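인쇄하기 | 이메일로 보내기

최종 업데이트: 1월 21일 토요일

Curden 동네 도서관, 드디어 새 건물로… 제가 먼저 다녀왔어요

다들 언제 여나 언제 여나 하셨죠? Curden 도서관이 다음 주에 새 건물에서 문을 엽니다! 저도 이 동네에서 애 둘 키우면서 옛 도서관을 거의 제 집 거실처럼 드나들었던 사람이라, 취재 핑계로 미리 들어가 볼 수 있다는 연락을 받고는 점심도 거르고 달려갔어요. (결국 옆 골목 분식집에서 김밥 한 줄 먹긴 했습니다.)

위치부터 말씀드리면 옛 건물에서 버스로 두 정거장, Vasseur 거리 끝에 있던 우체국 자리예요. 우체국이 나가고 한참 비어 있어서 지나갈 때마다 좀 쓸쓸했는데, 밖에서 보니까 창을 크게 새로 내서 몰라보겠더라고요. 정문은 큰길 쪽이고, 유모차나 휠체어로 오시는 분들은 주차장 쪽 문이 훨씬 편합니다. 정문 앞 경사로는 아직 난간을 달고 있었어요. 개관 전까지는 끝낸다고 하네요.

책은 지난 11월부터 옮기기 시작했답니다. 이사는 Flernance라는 운송업체가 맡았는데, 옛 도서관 서가 순서 그대로 상자에 번호를 매겨서 옮기고, 새 서가에 꽂을 때도 그 번호를 따라가는 방식이래요. 말은 쉬운데 중간에 향토 자료 쪽 번호가 통째로 한 칸씩 밀려서 이틀을 다시 꽂았다고 합니다. 듣기만 해도 허리가 아프더라고요…

관장 Mei Escobedo 씨를 2층 열람실에서 만났습니다. 제가 제일 궁금했던 건 역시 어린이실이었어요. 옛날 어린이실은 솔직히 좁았잖아요. 비 오는 토요일이면 앉을 데가 없어서 계단에 쪼그리고 앉아 읽어 주던 기억, 저만 있는 거 아니죠? 관장님 말로는 새 어린이실 자리가 50석이고, 신발 벗고 들어가는 방도 따로 있대요. "아이들한테 조용히 하라는 말을 덜 하고 싶었어요." 그래서 어린이실은 1층, 일반 열람실은 2층으로 아예 층을 나눴다고 합니다. 저 이 대목에서 박수 칠 뻔했어요. 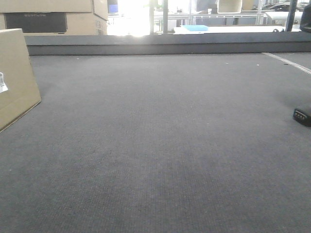 짙은 회색 카펫 위에 놓인 종이 상자. 

바닥 얘기도 잠깐 할게요. 옛 열람실 바닥, 의자 끌 때마다 끼익 소리 나던 거 기억하시죠? 시험 기간이면 그 소리에 다 같이 고개를 들곤 했는데요. 새 열람실에는 카펫을 깔았습니다. 제가 일부러 구두 신은 발로 쿵쿵 걸어 봤는데 발소리가 확실히 덜 울려요. 다만 커피는 뚜껑 있는 컵만 된다고 하니 이건 미리 알아 두세요. 저처럼 잘 쏟는 사람은 그냥 1층 휴게실에서 마시고 올라가는 게 마음 편할 것 같아요.

대출 방법도 조금 바뀝니다. 쓰던 회원증은 그대로 쓰면 되고, 새로 발급받을 필요는 없어요. 대신 예약 도서는 이제 안내대에서 이름을 대고 받는 게 아니라 입구 쪽 예약 서가에서 직접 꺼내 가면 됩니다. 한 번에 빌릴 수 있는 책은 7권까지로 늘었어요. 원래 다섯 권이었으니 그림책 빌리는 집은 숨통이 좀 트이겠죠? 연장은 예전처럼 한 번만 되고, 다른 사람이 예약한 책은 연장이 안 됩니다.

문 여는 시간은 평일 오전 아홉 시부터 저녁 여덟 시까지, 주말은 오후 6시까지예요. 월요일은 쉽니다. 사실 저는 평일 밤에 조금만 더 늦게까지 열어 줬으면 했거든요. 퇴근하고 저녁 먹고 나면 금방 여덟 시잖아요. 관장님께 슬쩍 여쭤봤더니 봄까지 이용자 수를 지켜보고 다시 정하겠다고 하셨어요. 야간 개방을 원하시는 분들은 안내대 옆 의견함에 꼭 한 장씩 써 넣어 주세요. 저도 벌써 한 장 썼습니다!

아, 옛 도서관 앞 반납함은 약 2주 동안 더 둔다고 해요. 집에 책이 남아 있는데 새 건물까지 갈 시간이 없는 분들은 거기 넣으시면 됩니다. 그 뒤로는 새 건물 주차장 쪽 반납함만 쓸 수 있어요. 이사 기간에 반납일이 걸려 있던 책은 연체료를 받지 않는답니다. 우리 집 소파 밑에서 나온 공룡 책도 이번에 무사히 돌려보낼 수 있게 됐네요.

옛 건물은 어떻게 되느냐고 물어보시는 분들이 많은데, 아직 정해진 게 없습니다. 주민 모임 방으로 쓰자는 얘기도 있고 시에서 창고로 쓴다는 소문도 돌던데, 관장님도 거기까지는 모르신대요. 저는 뒷마당 감나무만이라도 그대로 뒀으면 좋겠어요. 가을마다 사서 선생님들이 감을 따서 창가에 조르르 올려 두시던 게 참 좋았거든요.

개관 첫날에는 별도 행사 없이 아침부터 바로 대출을 시작하고, 첫 주말 오후에 1층에서 그림책 읽어 주는 시간이 있습니다. 신청은 따로 받지 않고 오는 순서대로 앉는다고 해요. 주차장이 그리 넓지 않아서 차보다는 버스를 추천합니다. Estico 시장 앞에서 타시면 갈아타지 않고 바로 와요. 저는 첫날 아침에 아이들이랑 가 있을 예정이니 혹시 마주치면 인사해 주세요~

인쇄하기 | 이메일로 보내기

최근 기사
- Estico 시장 공영주차장, 야간 요금 바뀐다
- Vasseur 거리 가로수 가지치기 시작
- 겨울에 더 맛있는 우리 동네 칼국숫집
- Curden 수영장 새벽반 다시 모집
- 독자 사진: 눈 내린 날 뒷산 산책길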